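A Day With the Folding Robot
By Macarena Garrido
September 3, 2018
19 comments | 69 shares

Our class went to the open day at Fallard, a workshop where people teach robots to do jobs around the house. There were 6 robots to see. We spent most of our time with one called Kombo, who was learning to pick up cloths.

What does a robot need to pick something up?

Kombo has one arm. At the end of the arm is a gripper, which is the robot's hand. It has two fingers. They move toward each other to close and away from each other to open.

The robot also has a small camera near its gripper. A computer looks at what the camera sees and works out where the fingers should go.

Why is cloth hard?

A wooden block always has the same shape. If you know where one corner is, you can work out where the others are. A cloth is different. It can be flat, folded or squashed into a ball, and it changes shape every time you touch it.

Jenő Oláh, an engineer at Fallard, told us that Kombo has practiced 1181 times so far. People guide the arm first - a bit like a grown-up holding your hand while you learn to write. The computer stores each try and uses them all to learn.

Aldana from our class asked if the robot gets bored. Jenő said no, but the people do.

What happens in one try?

1. Someone drops a cloth in a heap.
2. The robot looks for a good place to grab, such as a fold that sticks up.
3. The fingers close on the fold and the arm lifts. In the camera's view, a yellow cloth is held by one small pinch between the two black fingers. One part of it is smooth and pale, and the other is a deeper yellow with a nubby surface like a towel.
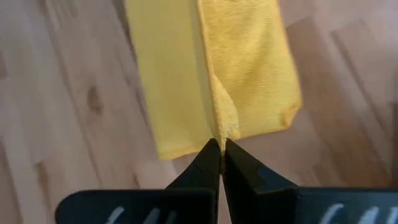 4. The arm moves to a new spot and the fingers open.

Try it at home

Put a dish towel on the floor. Use only your thumb and one finger, and keep one eye closed. Can you pick it up and lay it down flat? Most of us ended up with a lump.

The next open day is in December. Ask your teacher if your class can go.

This site uses cookies. Accept | Learn more
Sign up for our newsletter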